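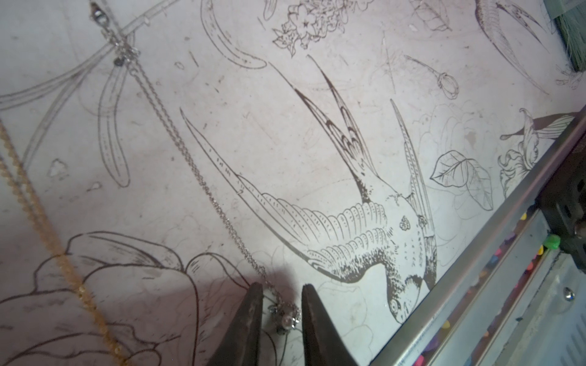 Februar, kurz nach 9 Uhr. Heute also endlich die Ketten! Qistina Liew hatte mir gestern noch den Beutel aus der Stullonthorpe-Kiste hingelegt, alles ineinander verheddert (wie immer), und ich hab mehr als 2 Stunden nur mit Nadel und Geduld dagesessen. Jetzt wird auf der weißen Tafel mit dem Kolibri und der Libelle gehängt, und die feine Silberkette mit dem Blütenanhänger gefällt mir da richtig gut, die läuft quer über die Libelle und den langen Schnabel, und in der Blüte sitzt ja noch so ein kleines rundes Ding wie eine Perle. Die goldene ganz links daneben ist mir fast zu schwer dafür, mal sehen.

Ösen: von den 100 kleinen silbernen sind etliche zu weich, die biegen beim Zudrücken einfach auf. Bei Stadex nachfragen, ob es die härter gibt. Zwei Verschlüsse muss ich noch tauschen, liegen im Schälchen am Fenster, bitte nicht wegräumen!

Poliertuch ist durch, neues bestellen. Morgen Ohrringe.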